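Why Does a Ball Bounce?
By Treasa Nic Aodha, for the Nallow young readers' pages

Drop a ball on the kitchen floor and up it comes again, as if the floor had handed it back to you. Drop a sock and it just lies there. You have probably known this since you were very small (babies find it out by throwing everything out of the high chair), but knowing that a ball bounces and knowing why it bounces are two different things, and the second one is a lovely thing to think about on a rainy afternoon.

Let's start with what happens at the very bottom of the fall. When a ball hits the ground, it squashes. It happens so fast that your eyes miss it, but for a tiny moment the round ball has a flat bottom, a little like a pillow when you lean your elbow on it. All the speed the ball picked up on its way down has gone into that squash.

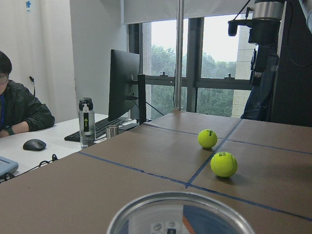 Squashing something springy stores up energy, the same way pulling back a rubber band does. Energy is a big word for "being able to make things happen," and the squashed ball has plenty of it. It wants to be round again, so it pushes against the floor, and the push sends it back up into the air. A tennis ball is a good one to think with. Look at the two on the cardboard, with their fuzzy yellow-green coats, and imagine cutting one in half (ask a grown-up before you try it for real!). Inside there is no stuffing at all, only air, with a wall of rubber around it. When the ball squashes, the rubber bends and the air gets squeezed into a smaller space, and both of them push back.

Now, does it matter what the ball lands on? Oh yes, very much. A hard floor hardly bends, so most of the squashing is done by the ball. Sand is another story. The grains slide around and soak up the energy, and the ball gives a sad little thud. My nephew Tadhg Sheehan tried his on the beach one July and was quite cross with the sea about it.
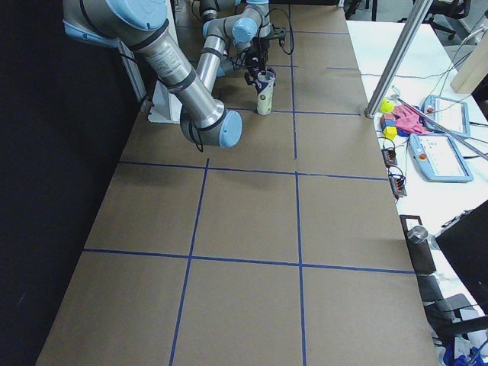

A cup standing upright on brown paper. Cups are not made for bouncing, so please leave yours on the table.

You may have noticed that a ball never quite comes back up to your hand, unless you throw it down. Each bounce is a bit lower than the one before, and then come those quick little patters at the end, and then it stops. Where did the energy go? Some of it turned into sound, the "pock" you hear. Some of it turned into heat, so a ball that has been bounced a lot is a tiny bit warmer than it was.
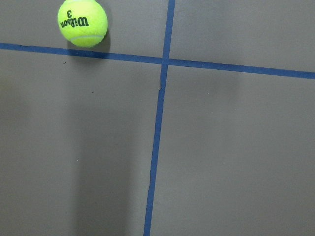 A tennis ball with its pale curved seam. The printing is upside down, so tip your head to read "Wilson."

Try this at home. Hold a ball at the height of your nose, let go without pushing, and ask a friend to watch how high it comes back. Then do it again on carpet, on grass, and on a path outside.

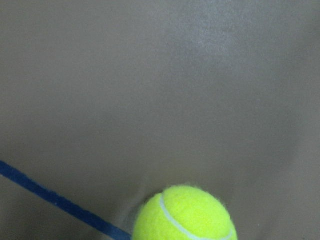

Start from the same height each time, or you won't know whether it was the floor or your arm that made the difference. If you have a ball that can go in the fridge, leave it there overnight and test it again in the morning. Cold rubber is stiffer and cold air pushes less, so see whether your chilly ball bounces lower than it did before. Write down what you find, and draw the bounces too if you like drawing, with a big hump first and smaller humps after it.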